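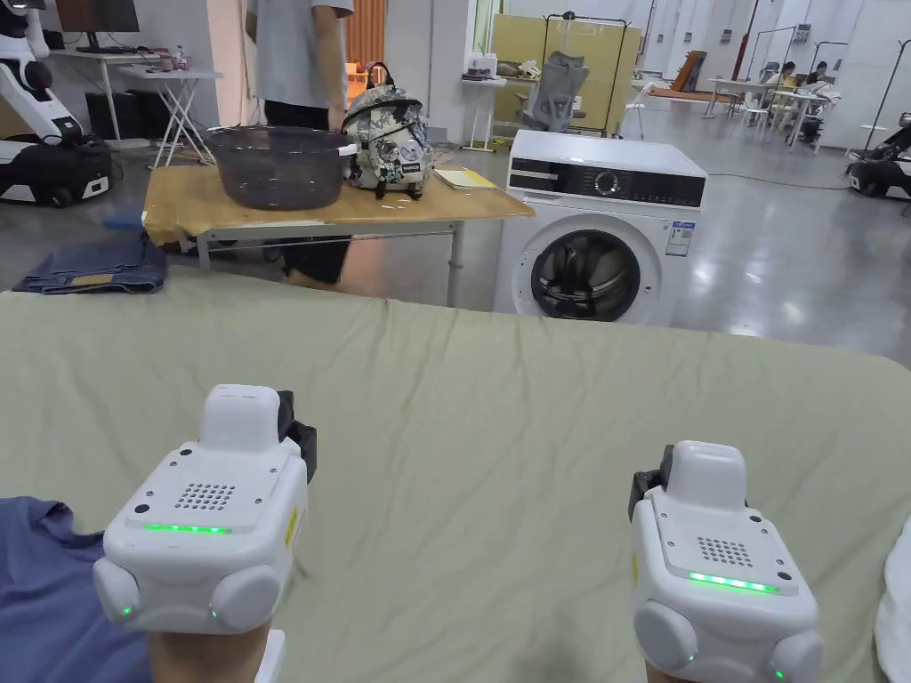
펼친 시트와 파란 옷, 건너편 탁자에 대야와 배낭

2018년 12월 28일. 연말이라 다들 마음이 반쯤은 집에 가 있는데, 그래도 옷 개기 순서만큼은 해가 바뀌기 전에 적어 두고 싶어서 차를 한 잔 타 놓고 앉았다. 3월에 쓴 메모를 다시 펴 보니 "소매부터"라고만 되어 있고 어느 쪽 소매인지, 몸판은 먼저 펴는지 한 마디도 없다. 내가 써 놓고 내가 못 알아보니 마카레나가 물어볼 만도 하다. 이번에는 좀 길어지더라도 풀어서 쓴다.

먼저 시트. 주름을 다 없애려고 하면 끝이 없으니까 손바닥으로 가운데에서 바깥으로 두어 번 쓸어 주고 만다. 케빈은 다림질까지 하자는 쪽인데 나는 그 정도는 아니라고 본다(이 얘기로 점심시간을 다 썼다!).

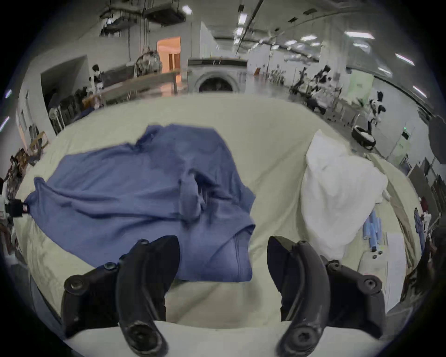 파란 긴소매 옷. 가운데가 뭉쳐 있고 소매 하나는 왼쪽으로

다음은 긴소매. 가운데 뭉친 데를 그냥 두고 소매를 접으면 나중에 꼭 그 자리가 불룩해진다. 그래서 몸판을 먼저 펴고, 밑단이 늘어졌으면 그것부터 끌어올리고, 그러고 나서 소매를 안쪽으로 넘긴다. 마엘리스는 어깨선을 잡고 한 번에 뒤집는 방법을 쓰는데 보고 있으면 참 시원시원하다. 나는 아직 흉내만 낸다. 목표는 한 벌에 13초, 오늘 적당히 재 본 걸로는 어림도 없어서 숫자는 안 적겠다. 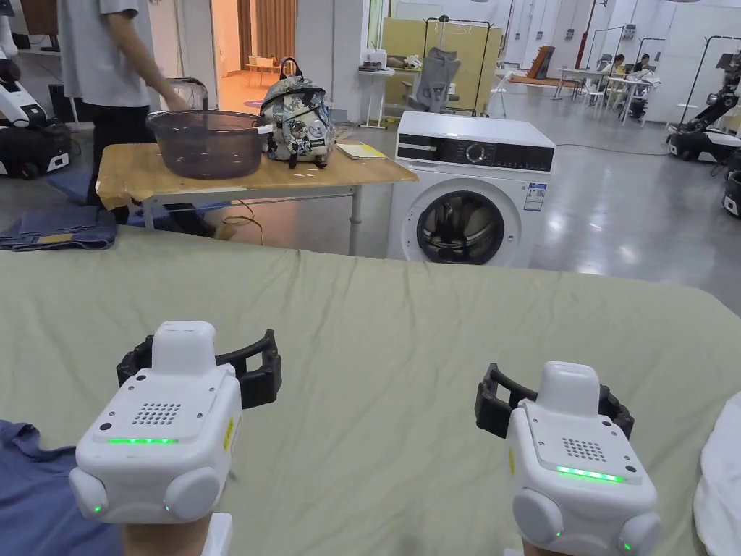
탁자 쪽. 대야, 배낭, 테두리가 노란 공책

탁자 위 물건은 당분간 저 순서대로 두었으면 한다. 대야는 왼쪽, 배낭은 그 오른쪽, 공책은 더 오른쪽. 별것 아닌 것 같아도 갠 옷을 어디로 옮길지 말로 전할 때 "배낭 옆에"라고 하면 바로 통하니 편하다. 그리고 탁자 아래로 늘어진 노란 전선은 누가 시간 날 때 다리 쪽으로 묶어 주시면 정말 고맙겠습니다. 알반이 묶을 끈을 서랍 둘째 칸에 넣어 두었다고 한다. 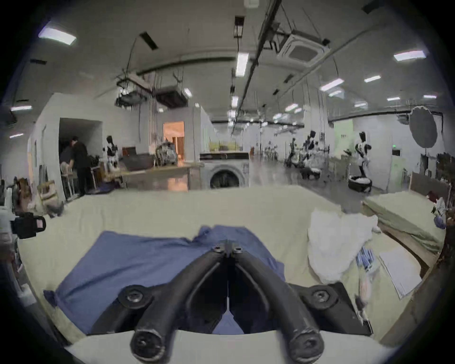 모서리 맞추기는 옷보다 넓은 천이 더 어렵다. 대충 펴졌다 싶으면 마음이 급해져서 바로 반을 접게 되는데, 그러면 안에 말려 들어간 귀퉁이를 못 보고 지나간다. 파란 천 위쪽 가운데에 접혀 있는 귀퉁이가 딱 그런 경우라서, 접기 전에 네 귀퉁이를 한 번씩 짚어 보는 단계를 순서에 넣기로 했다. 오른쪽 나무 침대는 매트리스 가장자리에 자잘한 물건이 올라와 있던데, 갠 것을 그쪽에 쌓으려면 그것들부터 치워야 한다. 포스틴에게 말해 두었다.

남은 일: 순서표 2장 뽑아서 하나는 벽에, 하나는 공책 사이에. 수건 접기는 새해에 마카레나랑 같이 다시 본다.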